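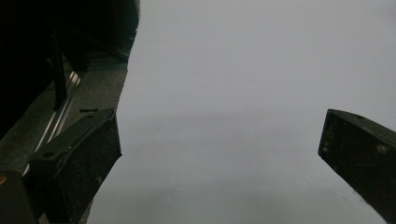 April 18, 2008

Second firing of the Clurkholm clay came out of the kiln this morning, and I want to get it all down while the tiles are still lined up on the shelf in the order they came off the stack. I was in early with my coffee and stood there for far too long just turning them over, so the grinding I had planned for today has slid to next week. Sorry to whoever had the wheel booked around me.

For anyone reading this without the earlier pages: we have been trying to get the clay from the river bank at Clurkholm to behave as a body on its own, with no bought clay in it. Dug it last August, let it slake in the barrels over the fall, sieved it twice and dried it on the plaster. It throws beautifully, if a bit short when you pull a tall wall. The trouble is lime. The first firing looked wonderful for two days and then little white craters began popping out of the surface, which I took rather personally.

So for this round I made four batches. A is the clay straight, put through the finer sieve. B is the same with fine sand added. C has salt in the mixing water, which is an old brickmakers' trick I had read of in two places and never tried. D is half Clurkholm and half Wimska, the buff clay we already know and trust. Eleven tiles in all, three each of A, B and C, and only two of D as I ran out of Wimska and did not feel like opening a new bag for one tile.

Kiln went up slowly overnight, with the lid propped until the steam stopped showing on the mirror. Then medium to red heat, then high. The Carbone controller read 1347 when I caught the last cone bending, and I shut off by hand and let it soak on its own heat. I still don't trust that number – it is set to Fahrenheit, and cone 010 ought to be bent well before that, so either the thermocouple is reading high again or my cones have been in the damp. I'll put two cones on the middle shelf next time and one at the bottom, and see whether they agree with each other before I go blaming the controller.

Results so far, and please remember that lime takes its time. A is a lovely warm orange with a slight bloom on the corners. B is paler and sandier, rings nicely when tapped, and one tile has a crack running in from the edge that I am fairly sure was there when it was drying (I remember pressing it with my thumb and hoping). C is the surprise of the lot. The salt has brought a yellowish skin to the surface, almost like old garden pots, and it looks well on the flat faces but blotchy where my fingers had been. If we go on with C we will have to handle the ware much less between trimming and firing, or wear gloves, which I know nobody here enjoys. D is just what you would expect, good solid buff-pink, nothing to complain of and not much to get excited over either.

Absorption test: weighed all of them dry at noon and put one from each batch in the enamel pot to boil. They need to sit in the water until tomorrow. Please don't tip the pot out! The dry weights are on the card tucked under the scale. I forgot to scratch the number into the second B tile, so it has a pencil mark on the back and must not go in the water until I've fixed that.

The rest are going on the windowsill over the sink, where it is good and steamy, so that any lime left in them will have every chance to make trouble. If you see a white speck, or a chip on the sill beside a tile, write the batch letter and the day on the sheet taped to the cupboard. Last time I didn't, and then couldn't say which had gone first.

Glaze next. I'd like to try the Durnow slip recipe over A and C, thin, poured and not brushed. It needs more frit than we have in the bin, so I have added it to the order along with kiln wash and a new fine sieve (the old one has a hole near the rim that I patched with glue, and the glue is going). If the frit comes in time I could do a half load at the end of next week, and there would be room on the top shelf for a few small pieces of anyone's, bisque only, nothing thick.

Also, the second barrel of Clurkholm has started to smell quite strongly. That's good for the clay and bad for the rest of us. I've put the lid on and a brick on top.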